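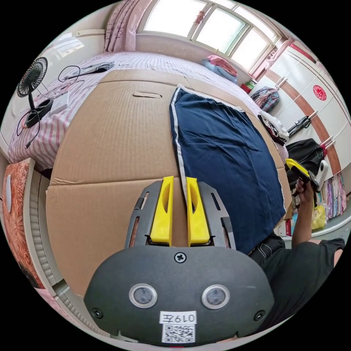

Slide 1: flattened cardboard box laid across a bed.

Speaker notes – Moisture and the strength of corrugated board
Caltorlow packaging meeting, 29th July

Slide 2. Start with the material. Corrugated board is a fluted sheet glued between two flat liners. The flutes should run vertically when the box is stacked. Turned sideways, the same board loses much of its stacking strength. Pass the cut samples round now.

Slide 3. Paper fibre takes up water from the air until it reaches balance with the room. The board gets softer as it does so. No liquid water is needed. Stress this, as most people only think of rain and leaks.

Slide 4. The Plestance store trial. Two stacks, same board grade, same load. Stack A was kept in the dry room. Stack B stood by the loading door from December, at 60 per cent relative humidity on the first reading and higher after that. Explain the axes before talking about the curves. Load is in newtons, with gridlines at 1000 and 2000.

Point out the bottom row of stack B. The corners bulged first, then the side panels. Corners carry most of the load, so a box that has gone at the corners should come out of the stack even if the panels look flat.

Slide 5. Creep. A box can pass a short crush test and still fail under a smaller load left on it for weeks. Damp that comes and goes is worse than steady damp. Skip the equation if time is short – it is in the handout.

Slide 6. Storing empty boxes. Keep them flat, off the floor, away from outside walls. Do not strap bundles so tightly that the edges crush. Let cold board warm up in its wrapping before it goes on the line, otherwise it may not fold cleanly at the creases.

Slide 7. Handholes and print. Both weaken the panel. Keep handholes away from corners. Heavy print can crush the flutes, so ask the printer for a thickness reading before and after.

Slide 8. Open questions. Skorkuron coated liner: no long-term figures yet. Wickramasinghe pallets: deck gaps still to be measured. Leave this slide up for questions.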